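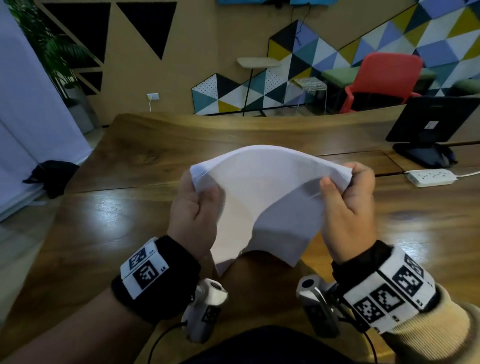

*Paper, mid-bend.*

I have been meaning to write about letters for ages, and by letters I mean the proper kind, with a stamp and a fold and somebody's awful handwriting. June has been so wet that I finally got the old boxes down from the top of the wardrobe, and that was the end of any useful work for most of a week. I'd sit down after breakfast meaning to look at one or two, and the next thing I knew it was half past three and the washing was still in the machine.

There are over 300 of them. I knew there were a lot, but I'd always thought of it as "a couple of shoeboxes", and it's really four shoeboxes, a biscuit tin and a carrier bag I'd rather not talk about. Most are from my friend Réka Kiss, who I met when we were both 13 and paired up by our schools to practise each other's languages. Her English was already better than mine. My Hungarian never got past the weather, food and a very long apology I had learnt by heart for forgetting her birthday.

We wrote every fortnight or so until we were in our twenties, then less, then only at Christmas, and then (like everyone, I suppose) we moved on to messages with small yellow faces in them. I do love those messages. She sent me one this morning about a hedgehog. But I couldn't tell you a single thing she messaged me four years ago, and I can tell you almost word for word what she wrote the winter her grandmother, Erzsébet Gál, decided to teach her to make noodles and threw out the first three batches.

Erzsébet used to add a line of her own at the bottom now and again. I had to get out the dictionary for those. One of them, which took me an entire evening, said that I should wear a warmer hat. I had sent a photograph of myself on the pier at Flaltach without one, and she had clearly been worrying about it ever since! I did buy a hat, for what it's worth. It was green and it made my ears itch.

What surprised me, going back through it all, was how little happens in them. I had remembered great outpourings, and there are one or two of those (the summer of the boy with the moped goes on for eleven sides), but mostly it's what they had for dinner, which teacher was off sick, whether the tram was late. I wrote back in just the same way, I'm sure. Réka says she has mine in a drawer at her mother's flat and that there is a great deal in them about our guinea pigs.

I've been trying to put them in order. It isn't easy, as she hardly ever dated anything and the postmarks are mostly smudges. I started with the stamps, gave that up, and ended up going by handwriting. There's the round schoolgirl writing, then a spiky stage when she was reading a lot of poetry, then the fast slanting hand she still has on birthday cards. One bundle doesn't fit anywhere and I've put it at the back with a bulldog clip on it.

The airmail ones need the most care. They've been folded so small for so long that they want to stay that way, and a few are starting to go along the creases. My sister says to scan the lot and be done with it, and I probably will scan them, in the evenings, when there's nothing on. I'd still keep the paper though. There's a coffee ring on one that she has drawn a face in.

Anyway, the upshot is that I wrote to her. A real one, four sides, with a pen that gave up halfway down page three so that the last part is in purple. It took me two evenings and my hand ached like anything. I told her about the boxes, and the damp patch over the stairs, and the new people at number 30 with the trampoline. I asked after her mother's knee. Then I couldn't find an envelope anywhere in the house and had to walk down to the shop in the rain, in a hat.

I posted it just before the late collection. I haven't told her it's coming.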